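Overexposed sky in driving examples — delete or keep?

Nurhan Aksoy
3/6/23
We drive our Starkik by hand to gather examples for a path-following model. On the plaza the sky goes almost white.
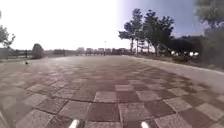
I have 400 short runs and I am afraid the model learns the glare and not the ground. Should I delete these runs?

tultska_fan
Keep them. I would only crop the sky before training. Please check also that you have enough runs near trees, the light is very different there.
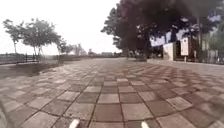

Plaza, near the white wall and the sign

Gamage
I had 200 runs on one surface and the model was lost on any other. Glare was a small problem for me — the floor was the big one. Add the red path beside the water. 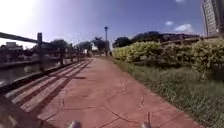 Drive it in both directions, and keep 16 runs away from training for testing. Do not split one run between the 2 sets.

culero22
same problem, following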